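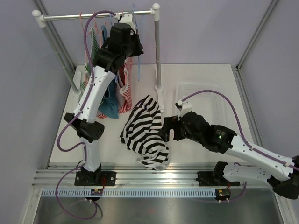

Larysa Hrytsenko wrote that the hangers ought to be sorted by colour before anything goes on the rail, as she couldn't tell from version 1 whether the pink ones were meant for shirts only. They aren't. Any garment may go on any hanger, and the colour is recorded in its own column.

Curby Hanging Clothes, version 2

What it is

Curby is a set of notes on hanging up and taking down everyday clothes. There are 869 records. Each one covers a single garment and says what it was, how it lay before it was picked up, which hanger was used and how it ended up. The clothes are plain household things, mostly striped or in one colour, and they hang on a short free-standing rail.

Contents

records.csv: one row per garment per turn
garments.csv: the list of clothes, 50 entries
hangers.csv: colour and shape of each hanger
wording.txt: the terms we use and what we mean by them

Columns in records.csv

garment: the short name from garments.csv, for example "red and white stripe" or "teal"
start: heap, flat, folded, on rail, in basket
hanger: pink, orange, light blue
finish: hung straight, hung crooked, one shoulder off, dropped, left on table
neighbour: the garment next to it on the rail, if any
remarks: free text, often blank

How the clothes are set out

The rail stands on the left of the table and the basket goes towards the back right. The middle is kept for the garment being handled. A heap is made by holding the garment by one sleeve and letting go. Please don't pat it down afterwards. The start column for a heap says nothing about which side of the cloth is uppermost, and Aatos Pesonen's attempt to add that for version 2 was dropped when two people kept giving different answers.

Empty hangers stay on the rail with the full ones. They bunch up and hook over each other, and we leave them like that until a turn is finished.
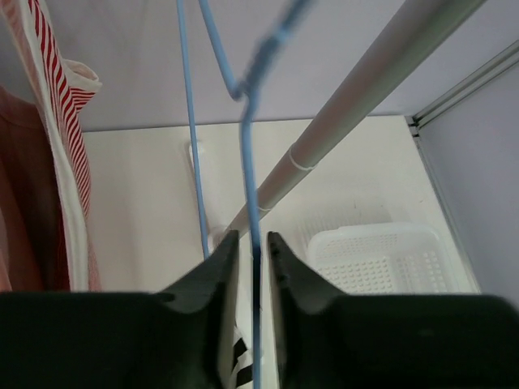
Stripes are named by the ground colour last, so a white shirt with red lines is "red and white stripe" whichever way the lines run. Width is not recorded. Two garments with the same name get a number after it, which follows the order they were added and has no other meaning.

"Hung crooked" means both shoulders are on the hanger but the hem is plainly lower on one side. If the garment is straight and the hanger itself is twisted on the rail, put "hung straight" and mention the twist in remarks.

Known problems

The first 200 rows were written before we had the neighbour column, and it is blank for all of them. A blank there does not mean the garment hung alone.

"Teal" and "blue" were mixed up in several places. Kauko Miettinen has corrected the ones he could trace in the paper notes.

Thick items such as jumpers and coats are missing. So are trousers.

Changes from version 1

Basket added as a start value. Hanger colour moved out of remarks. Duplicate rows from November removed.

Corrections go to Lenni Tuominen, with the row number and the garment name.

Last edited 26th May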